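Bench notebook - recruitment for trainee fitter posts, Zavwood site
21 October 2022

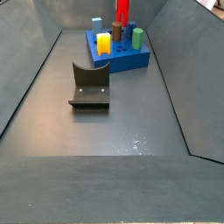
Applications for the trainee posts closed at noon. Final count is 878, against 171 when we ran the same notice in August for the Paltar site. Danilo Umali has the spreadsheet and is taking out duplicates. Most of the duplicates are people who paid the form fee, got no receipt and filled in the whole thing again. For the practical part of the selection I want a short hand-skills test next to the written paper, something on the order of the blue block with the five colored pegs standing in it, each peg a different shape. Candidates would get a sheet with the layout and a time limit. Scoring still to be agreed with Catacutan, who set the written paper.

Eligibility check so far: the notice says minimum age 18 on the closing date, but the online form works it out from the day the form was opened. Danilo found this when a man with a valid birth date was turned down. Eleck run the form and say they can fix it, but the people already rejected have to be pulled by hand. Asked them for the list.

Fee is 55 per form. Refund for duplicates goes back to the same card, no cash.

Written paper: one hour, arithmetic, reading a drawing, basic safety. Pass mark not set. Last time we set it after seeing the scores and had complaints, so I want it printed on the admit card this time.

Hall at Zavwood is booked for two sittings. Still need a second room for the hand test. The workshop bay would do if the grinders are off - ask.

Stipend line in the notice is wrong. It says 2860 a month before deductions, should say after. Correction to go on the vacancies page and by email to everyone who applied.

To do: admit cards, correction text, Eleck list, reply to Catacutan on question 14.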